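The Road to Skomitz

1. The letter

Malachy Egan received the letter in October, when the rain already came every morning. His aunt had left him her house in Skomitz, and also the hens. He had seen this aunt three times in his life. He read the letter standing in the kitchen, then he sat down and read it again.

The bus from Priditz took twelve hours. Beside him a woman was peeling boiled eggs for her whole family, and she gave him one without asking. He ate it with salt from a folded paper.

"You are going for the wedding?" she asked.

"For a house," he said.

She looked at his shoes, which were thin city shoes, and gave him a second egg.

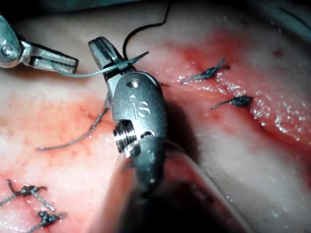
2. The house

The key was under a stone, as the lawyer had written. Inside it smelled of apples and cold smoke. On the table lay a school notebook in which his aunt had written down the eggs of every day. On the last page was the total of the year, 1,069, with two lines under it.

Malachy went out to the yard. The hens came to him very fast, all together, and he stepped back. He did not know what hens eat. He tried bread, and they ate the bread.

In the evening a neighbor knocked. He was an old man with a lamp, and he did not come in.

"She talked to them," the neighbor said. "In the morning, before the feeding. If you don't talk, they will not lay."

"What did she say to them?"

The neighbor thought for a while. "Mostly she complained about her brother."

This was Malachy's father. He thanked the man and closed the door. At six o'clock he put on his aunt's boots, went out in the dark and began with the summer when he was sixteen.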